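12 September 2018, sock bench, afternoon

Second day back on the pairing task and I finally feel like I have my hands again. Yesterday's demos were pretty ugly (I went back through them over coffee and threw out 13, which hurt) but the rest went into the Brira folder under the usual naming, so whoever picks up the training run can just point at it and go.

Recap for anyone reading this cold: one sock stays flat on the table, the other one gets picked up, stretched out so both ends are clear, and laid on top of the first, cuff over cuff. Then fold. I'm driving both arms by remote control the whole way through. We did try leading them by hand back in the spring and I still like it for single-arm stuff, but with two arms and something stretchy in between I end up fighting myself, and the recordings look like it too!

The stretch is the part I keep fiddling with. Too little and the middle sags and drags across the lower sock. Too much and one finger pair lets go and the whole thing pings off toward the other gripper. What I've settled on for now: close left on the toe, close right on the cuff, lift both together, and only then pull apart, slowly, until the sag is gone. Stop there. Wait a beat. The beat matters, I think, the policy we trained on Selura data never had one and it always rushed the lowering.

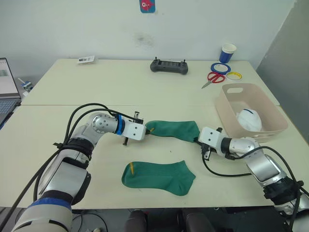 Bilyk thinks I'm pausing too long up there, and that if every demo has a dead stretch in the middle the policy will learn to hang in the air and never come down. Fair. We've seen exactly that with the towel task, where it would hover for ages looking very thoughtful. So the compromise is that I keep the pause but make it short, and I start lowering before I feel completely ready. Tried it for the last batch and it felt rushed to me, but played back at normal speed it looked fine, so my sense of time at the controls is clearly not to be trusted.

Other things from the session, in no order:

Left wrist is still a bit lazy coming out of a big rotation. It gets there, but late, and I catch myself leading it by a hair to make up for it. That's bad, because now the lag is baked into my habits and therefore into the data. Need to redo the Breltley calibration before collecting any more. I said this last time too, I know, I know.

Dark green is a hard color for me on the monitor. The ribbing goes to mush and I lose where the fingers are relative to the edge of the fabric. The yellow helps a lot, I've started using it to tell which end I'm going for. Worth thinking about whether the policy will lean on it the same way (it will, of course it will), so we need plain pairs in the mix before anybody gets excited about the numbers.

Regrasps: I've been keeping them in. If I miss the cuff and go again, and the second grab is clean, it stays. If it takes 3 tries I bin the episode. That's a gut rule and I'm happy to be argued out of it.

Lowering toe first beats lowering flat. When both ends come down at once the top sock traps a fold and you can't get it out without letting go. Toe down, hold it there, then lay the rest along toward the cuff like you're putting down a strip of tape. Much calmer. I want everyone on the rota doing it this way so we don't end up with two styles averaged into some third thing that doesn't work at all.

My shoulders are done for today. I did shorter blocks after lunch with a proper break between them and the demos were noticeably smoother, so I'd like to stick with that even if the daily count drops. The full set isn't due until December anyway.

To do: calibration (really), find plain socks, cut yesterday's long pauses down and see if it changes anything, copy today's good ones over to Brira before I forget.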